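From: Safta Pop
To: Wedgate list
Subject: Re: Trays for the November sale

Ogundipe wrote:
> Can anyone say what we've settled on for trays? The wooden ones
> from Wustville are nice to look at but they weigh a ton when
> loaded, and two of them have split at the handles. I'd rather
> not carry 20 of those up the stairs again.

I'd go for plain white ones. They wipe clean, they stack, and you can see at a glance if something has been left behind on one. Hido has 100 in the store cupboard and will let us have what we need until the end of the month.
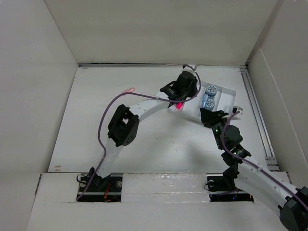 White tray, held at both ends.

Please carry them like that, with a grip on each end, once there is anything on them. Last year people took them by one side and we lost a fair bit of crockery on the landing.

The cupboard is open until 4 pm. Take the trays from the top of the pile and sign the sheet on the door. The wooden ones can stay on the bottom shelf for now. If someone has wood glue and a couple of clamps I'd like to try mending the split handles before we throw anything out.

I still need to know who is bringing tea towels.

Safta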